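August 2025

Second full day on the revision of the scene rules for the kitchen set. The old document ran to 47 rules, most written by people who have since moved to other work, and several contradict each other. Rule 12 asks for every object to be reachable from the start pose. Rule 30 asks for at least one object that is not. Both have been enforced, depending on who was reviewing.

I started with the sink group, where the reviewers disagree most. Kilport renders the sink layouts overnight and we get them in the morning as a batch. The count today was 2638, and I sampled 35 by hand before lunch. That is a small sample, but the purpose was to find wording problems in the rules, and those show up quickly. By the tenth layout I had already crossed out two sentences of my own draft.

The first was "objects in the sink must be fully inside the basin." It reads fine until there is a handle in there. A handle that rests against the inner wall is inside the basin by any reasonable reading, yet one reviewer at Vostex had been failing these on the grounds that the contact point is on the wall and not on the floor. The new text says that an object counts as in the sink when no part of it crosses the plane of the rim. Floor contact and wall contact are both allowed and are to be recorded separately. I checked it against the layouts with a plate and a handle in the basin, and it gives one answer for each.

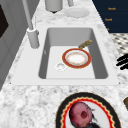
Mwangi Odera

The second sentence was the clearance rule for the drain. The draft said that nothing may be placed on it. I have changed this to say that nothing may cover it, with partial overlap sent to a second reviewer. A plate lying to one side of the drain passes under either version. The trouble comes with cutlery, where a thin part can cross the drain without hiding it, and the first version would have thrown out layouts that are perfectly good for grasp tests.

Next was the question of food on plates. A pinkish-red round item sits on the dinner plate in front of the sink, and I took it for an onion. The label sheet has two entries that could fit, onion and pomegranate. From that angle I could not defend my choice. The rule as written tells the annotator to use the asset name from the scene file, which is correct for simulation and useless for anyone working from renders only. I added a fallback: if the asset name is not available, use the parent class and do not guess. Parent class for this one is "produce, round." The leafy thing next to it gets "produce, leafy" if the reviewer is satisfied that it is food, and "unclassified" if not.

Small text is a similar case. The dark cabinet panel at the upper right carries orange labels that I cannot read at the delivered size. Two of the old rules cover text and neither covers unreadable text. The new one says to mark the region as text, leave the content blank, and never fill it in from memory of another layout. I have done that myself in the past, which is how I know it happens.

Objects at the border took most of the afternoon. The existing threshold is based on visible area, and visible area cannot be judged by eye with any consistency. In simulation we have the full geometry, so the fraction can be computed and the reviewer does not need to be asked. Moved it out of the review sheet and into the automatic check. The review sheet keeps only one question about borders: whether the task target is visible enough to plan a grasp. The target here is the plate in the basin, so the partly visible dinner plate is not a problem.

Called Ulero late in the day about shadows. They want the light direction fixed across the whole set. I want it varied and logged. Their argument is that fixed light makes layout comparisons cleaner, and for comparisons they are right. For training I would still vary it. We agreed to write two profiles, one per purpose, and to require that the profile name be stored with each layout. No layout without a profile name is to be released.

The title of the section is also changing. It was called the Ndung'u list after the first version, and new people take that to mean it is optional reading. It will be "Scene Acceptance, Sink and Counter."

Still open: whether a target leaning on a wall needs its own difficulty grade, and what to do with the January layouts, which were accepted under the old wording. My preference is to leave them as they are with the old version number attached. Rerunning the border check on them costs nothing, so that can go in tonight's queue.

Tomorrow the drawer rules.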